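4.2 Comparison of gripper configurations

The two parallel-jaw grippers, Varkus and Finel, were compared in simulation using the same arm model and wrist-camera placement. Each configuration completed 342 grasp attempts on cut produce resting on a wood-textured surface. Object poses were randomized before every attempt, and the Rudd controller was used throughout.

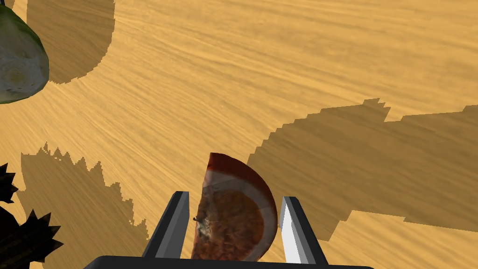

Figure 3. Simulated wrist-camera view with a half-round fruit slice between the gripper fingers.

Finger clearance was the main source of disagreement between the configurations. The narrower Finel opening left little margin on curved pieces — a small lateral error was enough to bring a fingertip down on the rind. Shadow rendering was kept on in all runs, as the Jomville baseline had been trained under the same lighting model. Grasps that had not closed within 20 seconds were recorded as failures.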